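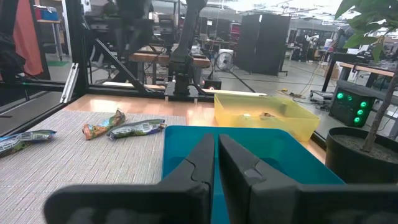 Home | About the Institute | Programs | Publications | News | Contact

Sorting at the Table: An Interview with Ya-wen Chung

Snack wrappers are among the most common items left behind in shared work areas, and among the least often sorted with any care. At the Burkthorpe building, where 84 people share one floor, the Workplace Services office has spent the past several months revising the way small packaging is collected and separated. Ya-wen Chung, who leads the office, spoke with Heriberto Giraldo of the Institute's publications staff one afternoon in December.

The revision began with a complaint from the Prellmont recovery center, which receives the building's recyclables. According to Ms. Chung, several bags had been returned in a single month with a note that flexible wrappers were mixed in with paper and rigid containers. "We had posters in every corridor," she said. "People had read them. They could recite them to me. The wrappers still went into whichever opening was closest."

Her office then moved the sorting step to a table. Plastic bins in different colors are set out on the tabletop beside a gray woven placemat. Wrappers are laid on the mat first and transferred to a bin afterward. Ms. Chung described the mat as the part of the arrangement that visitors ask about most often.

"A crumpled wrapper on a shiny table slides when you reach for it," she said. "On a woven surface it tends to stay where you put it. The mat also marks out a place. If something is lying on it, it has not been sorted yet, and the next person to come along understands that without being told."

Asked why the bins are open, Ms. Chung said that lids had been tried and withdrawn after 3 weeks. Staff were leaving items on top of them. An open bin can be checked at a glance, and in her view a person is more likely to correct a mistake that remains in sight.

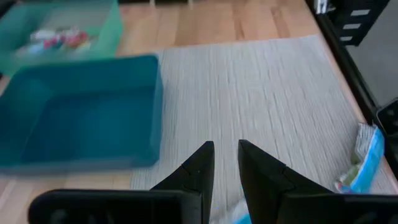

The woven mat on the wooden tabletop, with an open teal bin at left.

The choice of color was less straightforward. The office considered matching its bins to the municipal scheme, but the Magalhães annex, which shares the same waste contract, had already adopted a different set. "We agreed on written instructions that refer to the material and leave the color out," Ms. Chung said. "Each site may use the bins it has. I would have preferred one system for both buildings, and I have said so."

She was direct about the limits of the work. Wrappers made of several bonded layers are difficult to recycle, and separating them at the table does not change that. They are held apart so that they do not spoil the paper stream. The office has set aside a budget of 500 dollars for replacement mats and bins, and it does not plan to ask for more before the next review.

Mr. Giraldo asked whether staff had objected to the additional step. Ms. Chung said that 40 written comments had been received, many of them concerning crumbs. Mats are now shaken out at the close of each day and washed when they need it. A smaller number of comments asked that wrappers be flattened before sorting. The office decided against making this a rule.

"If you ask people to smooth out every wrapper, they will stop bringing them to the table," she said. "Twisted or folded, I will take it as it comes."

The procedure has been written up under the title Clametance, a name chosen by the working group over Ms. Chung's mild objection, and copies are available to other offices on request. A revised edition will include guidance on washing the mats and a section on shared kitchens, where tea bags and fruit peel raise separate questions that her office has not yet settled.

Contact Workplace Services | Copyright Burkthorpe Institute. All rights reserved. | Back to top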